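Count the odd ones, too

Most groups that collect examples for a learning system report one number, and it is the total. At Prevbridge we reached 1,000 sorting demonstrations in February and were congratulated for it. I think 870 of them taught the arms the same thing.

The task was building blocks and bins. An operator guides two arms through it, the motion is recorded, and the next person does it again. People get good at this fast – too fast. By the second hour they have one route to each bin and they stick to it.

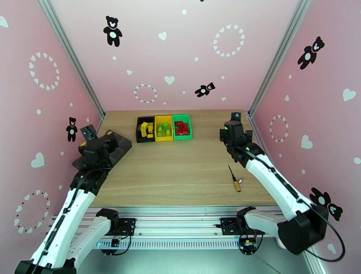 Color is the easiest habit to break. If red blocks always go in a red bin, the system may learn to match colors and never learn to follow the instruction. Mixing them costs almost nothing. Changing the operator costs more, and we put it off too long.

Florence Bergeron, who ran our sessions, wanted to throw out 40 recordings with a fumbled grasp and a second try. I argued for keeping them. A system that has only seen clean grasps has no idea what to do after a bad one. We kept them, and I would trade 2 smooth recordings for every one of those.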